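Blöndal Suspends Unattended Weighing Runs After Dosing Arm Faults; Calls Supplier's Explanation "Incomplete"

Drududden, November – Blöndal, the contract testing laboratory, today said it has stopped all unattended operation of the robotic dosing cell at its Drududden site after the cell logged samples as weighed when the balance had recorded nothing. The company is also asking its supplier, Tondance, to hold back the wider release of the Dandent control software until an independent review has been finished.

The fault came to light during a routine check of 557 overnight weighing records. In 6 of them the software had marked the pour as complete and the weight as accepted, while the raw reading stored beside it was 0.0 grams. No alarm was raised. The arm went on to the next sample each time.

A second problem was found when the records were compared with the motion log. On 6 occasions, not all of them on the same nights, the arm took longer than its set limit to come to a stop after a stop command. Nobody was hurt. Blöndal does not regard that as reassuring, given that the runs in question took place after hours with the room locked.

"We were sold a cell that knows when it has made a mistake," said Lwazi Botha, head of laboratory operations at Blöndal. "What we have is a cell that writes down what it expected to happen. A trainee who did that would be taken off the bench, and I don't see why software should be treated more kindly."

Tondance has told Blöndal that the zero readings were caused by a timing error between the scale and the controller, and that a patch is available. Blöndal has installed the patch on one cell only. In a supervised trial of 100 pours the zero readings did not come back. The company does not accept this as proof of a fix. The original fault showed up in roughly one record in ninety, so a clean run of that length could easily be luck.

No explanation has been offered for the slow stops. Tondance's written reply describes them as "within expected variation for the installation." Blöndal has asked what the expected variation is, who set it, and why it does not appear in the manual supplied with the cell. It has not yet had an answer.

Blöndal has taken the following steps:

Dosing runs take place only with a trained operator in the room and within reach of the stop button.

Every accepted weight is compared by hand with the raw scale reading before a result is released.

Customers whose samples are among the affected records have been contacted, and the samples will be weighed again at no charge.

Stop times are measured at the start of each shift. A cell that fails the check stays off.

These measures will slow the work. Turnaround on standard orders may be longer by up to 6 working days, and the company apologizes to customers for the delay.

Blöndal has also looked at its own part in the matter. The acceptance test signed off before the cell entered service covered accuracy, speed and repeat pours. It did not include a case in which nothing reached the scale. That test was written by Tondance and approved by Blöndal, and Botha said the approval should not have been given.

"It's a cheap test. You leave the beaker empty and see what the machine claims," he said. "We didn't ask for it, and they didn't suggest it. I would advise any laboratory that has been shown a smooth demonstration of one of these cells to try it before signing anything."

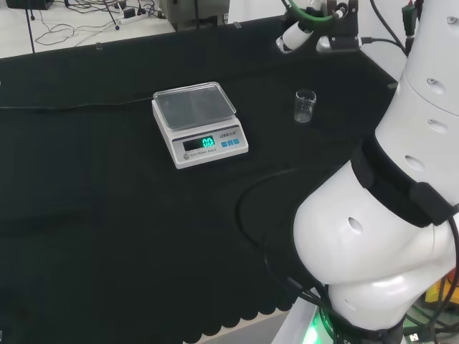 A white robotic arm beside an electronic scale reading 0.0 and an empty glass beaker.

The independent review will cover the link between scale and controller, the stopping behavior of the arm, and the way Dandent decides that a step has succeeded. Blöndal will publish the findings in full, including any that reflect poorly on the laboratory. Unattended runs will not resume on the strength of a software update alone.

Tondance was given a copy of this statement before release and asked for the word "fault" to be replaced with "event." Blöndal has kept the original wording.

About Blöndal

Blöndal provides weighing, blending and materials testing to manufacturers from its laboratory in Drududden. Press questions should be sent to the laboratory operations office, marked for the attention of Lwazi Botha.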